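# Sandow Meteorite Collection: Frequently Asked Questions

The Sandow Collection holds 2468 cataloged meteorite specimens for research and teaching. The answers on this page were last revised on May 14, 2020.
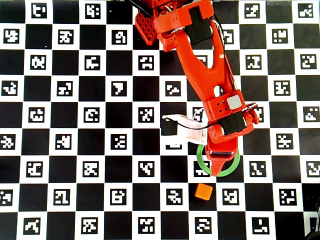
Requests for material are handled by the collection office. Please read the answers that follow before submitting a form.

**Who may request a sample?**

Staff researchers at universities, museums, and observatories may apply. Graduate students must apply through a supervisor.

**How much material can be loaned?**

Most loans are limited to 800 milligrams per specimen. Larger requests are reviewed once a year, in November.

**Does the collection include lunar or Martian meteorites?**

Yes. There are 124 specimens in this group, most of them small. Thin sections are loaned first, and whole fragments only when a thin section cannot serve the stated purpose.

**What is the difference between the Korker and Savchuk series?**

The Korker series contains stony meteorites recovered from desert regions. The Savchuk series contains iron and stony-iron meteorites. Catalog numbers begin with K or S accordingly.

**May samples be cut, polished, or dissolved?**

Only with written approval. The application must state how much material will be lost.

**How long does a loan last?**

The standard term is 2 years. One extension may be granted if requested before the due date.

**How should published results be credited?**

Papers must list the full catalog number of each specimen. Measurements should also be deposited in the Zoltik database.

**Can the office identify a rock I found?**

No. The office does not accept unsolicited rocks by mail, and packages will be returned at the sender's expense.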